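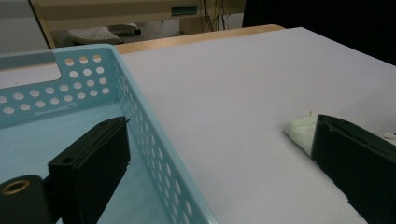 Light blue plastic basket with a handle cutout

Re: Westgate vigil and the op-ed
Fri 23 March

Hi all,

Quoting the last message because I want to answer two bits of it:

> The petition is at 1,624 signatures as of this morning. Has anyone heard
> back from the Bakent Theater about the benefit night? And are we still
> asking the band to read the open letter between songs, or is that too much?

Yes on the theater! They called me yesterday and they can give us 117 seats plus the balcony, which holds around 80 if people squeeze in a bit. They want the house lights up for the reading, and I'm fine with that.

As for Inau reading the letter – I'd love it, but I think it should go before their set. When they did it at the Yule Street show in August half the room was still at the bar and you couldn't hear a word (I was by the speakers and even I missed the end). The family's lawyer has asked us to keep the part about the police review exactly as written, so please no more edits to that paragraph.

I also liked the singer's op-ed a lot more than I expected to. She could have said more about the city council, but 53 people have already forwarded it to me, or it feels that way!

Can someone bring the long extension cord? Mine is still at Westgate.

Talk soon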